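How to Wash Your Makeup Brushes So They Last

I put off washing my brushes for longer than I would like to admit, and then one February I broke out along my whole jaw and finally asked my friend Benedetta Fiore what she does with hers. She paints faces for weddings and has a kit that would make you weep. What follows is mostly her method, with a few of my own habits mixed in (she uses fancier towels).

What you need

A gentle shampoo, a shallow bowl, a clean hand towel, and a spot where the brushes can dry overnight. I buy the plain Bellini baby shampoo, but any mild one will do. Gather up every brush you own, even the ones living at the bottom of your purse, and get them all out on the table before you run the water.

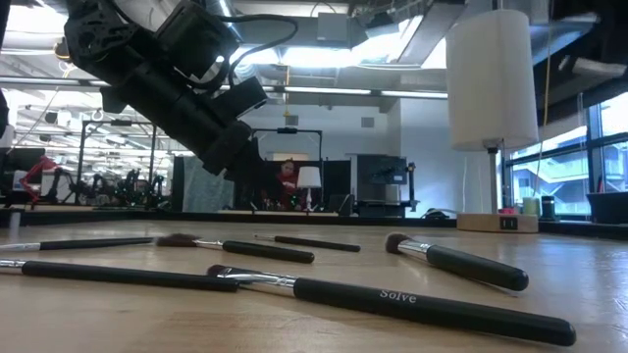
Step 1: Wet only the bristles

Hold each brush with the tips pointing down and run lukewarm water over the lower half of the bristles. Try to keep it away from the metal collar, where the glue is. I lost a lovely powder brush that way, and I still miss it!

Step 2: Lather and rinse

Put a small squirt of shampoo in your palm and swirl the brush in gentle circles for 30 seconds. Rinse, and do it again until the water runs clear. Foundation brushes can take 5 rounds, so put some music on.

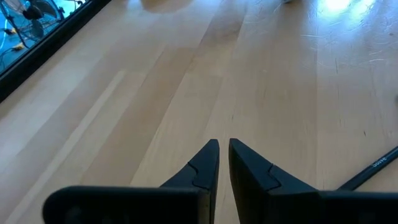

Drying is where most of us get impatient, me included. Squeeze the bristles lightly in the towel, coax them back into shape with your fingers, and lay the brushes flat. A pale wood tabletop like this one deserves a folded towel under them, as damp bristles can leave marks on a bare surface. Let the tips hang a little past the edge so air gets underneath, and leave them until morning.

Step 3: Put them away

Once they feel dry all the way through, stand them in a cup, bristles up. I do my foundation brushes weekly and the eye ones every other week, or whenever the colors start going muddy on me.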